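Category: Opinion / Machines & Work

19 July 2020

14 comments | 155 shares

My favourite research result of the year concerns putting away leftovers. I realize this says something about my social life, but bear with me.

The Hulme lab has posted its notes on teaching a machine to handle kitchen containers, under the project name Irska. The method, stripped of its Greek letters, is that a person does the chore while holding a gripper in each hand, over and over, and the machine learns from the record.

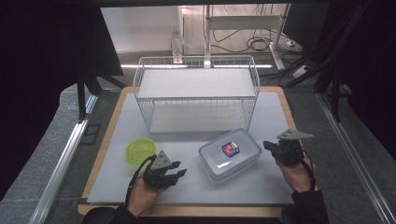
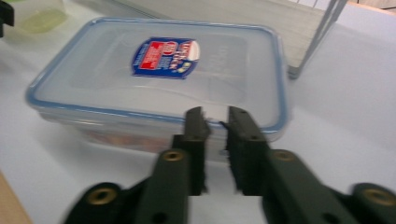
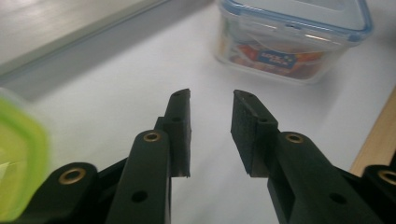

For years the respectable way to do this was to sit at a console and drive the robot by remote control. I tried it once at an open house and spent most of an afternoon failing to pick up a mug. Hand a person the gripper itself and they get on with it, because they can feel when the thing is about to slip. Irska's people gathered 2,426 demonstrations this way, which is a lot of lids. Somewhere in there is a graduate student who will never look at a casserole the same way again.

The headline number is that the learned policy closed a container it had never met on 14 tries out of 20. The Prodico newsletter called this a breakthrough. My mother, who has been closing containers since before the metric system came in, called it a C-plus.

I'm closer to my mother, but I think both of them are marking the wrong exam. The table in the notes worth reading is the one near the back, where the team threw out most of the repeats and kept the variety: different people, different starting positions, different lids. Performance barely moved. When they kept the repeats and threw out the variety, it fell off a cliff. That ought to embarrass everyone selling data by the truckload, and I include Coltuno, whose brochure has a bar chart so tall it needed its own fold.

My complaint is with the scoring. A try counted as a success if the lid was on when the clock ran out. Anyone who has carried soup to work on a bus knows that "on" and "sealed" are separate conditions, with separate dry-cleaning bills. Turn the thing upside down over somebody's good trousers and report that figure. I'd also like to see the 5 demonstrations they discarded as "operator frustration," ideally with sound.

Filed under: robotics, research, kitchens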